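Home | Practice Notes | Minutes | Contact
Print this page | E-mail this page
Reading time: 2 minutes

Wills and Probate Practice Group
Minutes of the March meeting, Friday

1. Minutes of the last meeting
Agreed without changes, save that "residuary" was misspelt in item 4.

2. Lost wills and the presumption of revocation
The group went through the draft note on wills last known to be in the testator's keeping and not found at death. The draft states that the will is presumed to have been destroyed with intent to revoke, and that the presumption can be rebutted by evidence. Two points were raised:
(a) The paragraph on copies should say that a copy or a completed draft may be put forward, and that an order is needed before a grant can issue.
(b) The strength of the presumption depends on how securely the will was kept. The draft treats this too briefly -- one sentence is not enough.
Action: Drikus office to redraft paragraphs 6 to 9. 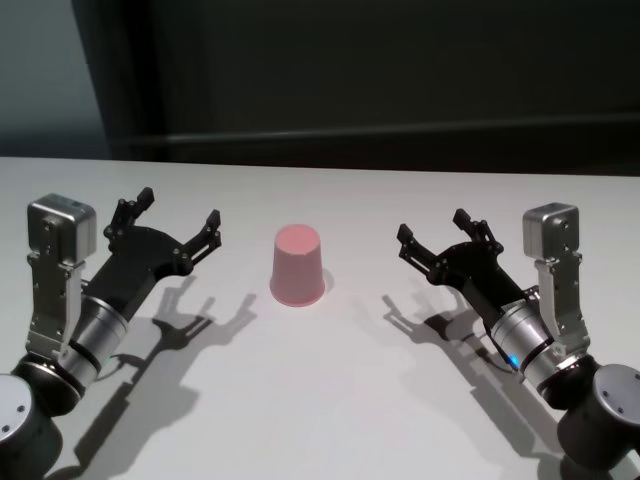 3. Storage of original wills
The Hareck strongroom holds 547 original wills. Of these, 14 have no matching entry in the register. Each is to be checked against the closed files before any letter goes to a client. Wills released to clients must be signed for, and the receipt kept with the file copy.

The Plistarska branch asked whether codicils should be numbered separately. Agreed that they should carry the number of the will they amend, with a suffix.

4. Storage charge
A charge of £200 for retrieving wills from closed branches was proposed. Not agreed. Held over -- the Morgan office is to report on what its terms of business allow. 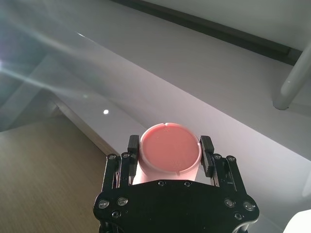
Gripper with black finger pads.

5. Any other business
The attestation checklist still refers to the old form. To be withdrawn from the shared folder.

The meeting closed at 4.40 pm.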